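Equipment Planning Group – Minutes
Tuesday, 2:00 p.m., Wernden site
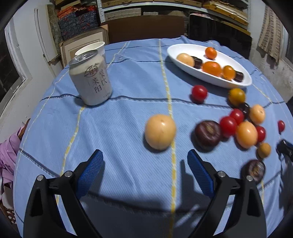

1. Previous minutes
Accepted with one correction. Item 4 should read "replacement pads", not "replacement fingers".

2. Hand-held grippers
Two quotes were compared. Ivemby offers a two-finger unit at $2,742 with a spare set of pads and a carrying case. Zikberg offers a comparable unit at $2,397, pads extra. Zikberg pads cost $39 a pair. The group noted that pad wear on produce tasks is low, but that juice and dust collect in the diamond pattern and cleaning time should be counted as a running cost.
Decision: buy from Zikberg, 5 units, subject to written confirmation of the screw size on the finger frames. Pads to be ordered at the same time.

3. Tabletop sorting work
The fruit and tomato task stays on the plan for next quarter. Mixed sizes on one table are preferred over single-size sets. Peach-size items and cherry tomatoes test opposite ends of the finger opening, and a shallow dish is enough as a target. Patterned cloths are to be kept in use along with plain ones. Fresh produce goes under consumables – it was charged to equipment by mistake in September.

4. Lighting
A request for two stand lights was discussed. Shadows from the gripper fall on the cloth between the fingers, and evening sessions depend fully on room light. No agreement on whether this is a fault or useful variation. Deferred until a price is available.

5. Arm and mount
The Ccori proposal for a fixed arm was reviewed again. Lead time is still not stated. The group will not reserve funds without it. Floor space and the power supply must be checked before any order.

6. Storage
Shelving is adequate for the new units if the cases are stacked flat. No purchase.

Actions
Screw size confirmation from Zikberg – open
Lead time from Ccori – open
Price for stand lights – new
Move September produce charge to consumables – new

Meeting closed at 3:10 p.m.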